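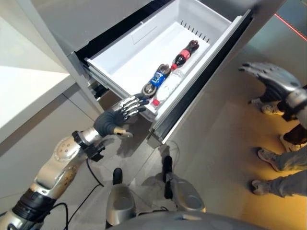
Hillham, Nov 30, 2022

Oak gall ink, continued. Dodwood bench, back window side.

Opened the jar from the long soak this morning and it smelled like wet leaves and old tea, a good sign in my book. Mold skin on top, gray-green, came off in one piece with the slotted spoon. I used to worry about the mold. The old recipes practically want it there, and the ink from the moldy jar in April was the darkest we made all year, so I've stopped skimming early.

Galls are from the hedge oaks behind the Belhaj place, the hard brown marble kind, collected after the leaves dropped. Some had exit holes. I kept those in their own bag because everything I've read says the ones without holes are stronger, and I'd love to check that with a side-by-side before winter is over. Today's jar is no-hole galls only, crushed with the hammer in a canvas bag. (Put the bag inside another bag! Gall dust gets everywhere and then the first drop of iron water turns it into freckles on the bench. See the bench.)

Strained twice, once through the coarse cloth and then through a coffee filter, which took forever. Yield 345 ml of a clear brown liquid, like strong cider. Very happy with that. Split it into batches A and B so I can finally settle the question of when the gum goes in.

Batch A: iron sulfate first, stirred until dissolved, then gum arabic. Went from brown to purple-black while I was stirring and I said "oh!" out loud to an empty workshop. It never gets old.

Batch B: gum arabic first, then iron. Slower to turn and a bit lumpy at the start. The gum clumped where I dumped it in too fast, my own fault. Should have soaked it in a little warm water overnight the way Pornthip showed me. Smooth after a long stir, though there's still a speck or two at the bottom of the jar.

Test strips, all on the Fotow cotton paper, cream, the smooth side:

A, dip pen, fresh: pale gray going down, visibly darker by the time I'd rinsed the nib. Nice crisp edge. No feathering at all.
B, dip pen, fresh: same pale start. Line is a little fatter, sits up on the paper, has some shine to it. I quite like it for capitals.
A, brush: blotchy where I went back over it. Pretty in a stormy sky sort of way, no use for lettering.
B, brush: much more even. Surprise of the day.
A, reed pen: lovely. Ran dry fast but the thick and thin are so clear.
B, reed pen: skipped on the upstrokes. Needs thinning.

Looked at the strips again after 2 hours and again after 4. At the 2 hour check A was clearly ahead, a proper blue-black, with B still on the brown side. By 4 hours I could hardly tell them apart except for the shine. So my guess is that the order changes how the ink handles and has little to do with the final color, but that's a guess from a single afternoon. The strips are pinned on the cork board, left half covered with black card and right half facing the window. Please don't move them, even if the sun is in your eyes.

Pornthip Jaidee came by after lunch and wrote the whole alphabet with batch A on a scrap of the heavy paper. Her hand makes any ink look good, so it's not a fair test, but she said it flowed better than the April ink and didn't drag on the turns. She thinks the April batch had too much gum. I went back to the notes and I'd written "gum: a good spoonful," so thank you, past me, very helpful. Weighing everything from now on.

She also brought up cloves. A clove or two in the bottle is the traditional way to hold off mold, and it makes the desk smell like pie. I've put one in A and left B plain. If B grows fur we'll know something.

Storage. Unopened bottles go in the fridge drawer, working bottles stay on the shelf in the dark. I'd like to see how much the cold does for shelf life, because the sludge at the bottom of the April bottle was serious by fall. Write the batch letter on the glass AND on the cap. Caps have been swapped before, and two black inks look the same until they're on paper. Food stays out of that fridge, goes without saying, and yet.

Nibs. Iron gall eats steel. I left the good pointed nib in batch A through the alphabet session and it already had an orange bloom at the shoulder when I wiped it. Rinse, dry, tiny bit of oil. The brass one looks untouched. None of this goes near anybody's fountain pen, please.

Cleanup: vinegar took the worst of the stain off the sink, then plenty of water and baking soda. My fingers are another matter. Lemon juice helped a little on the left thumb. The right hand will be purple for the weekend and I've decided to be proud of it.

To do:
Soak gum ahead of time, weighed, lid on.
Crush the galls with exit holes and start that jar. Same water, same shelf, 8 weeks.
Try batch B thinned with rainwater for the reed pen.
Ask at Belhaj if we can go back along the far hedge, there were loads still up in the branches.
Order more of the Fotow cream before it runs out, I'm down to offcuts.
Read the window strips again when the next jar is strained.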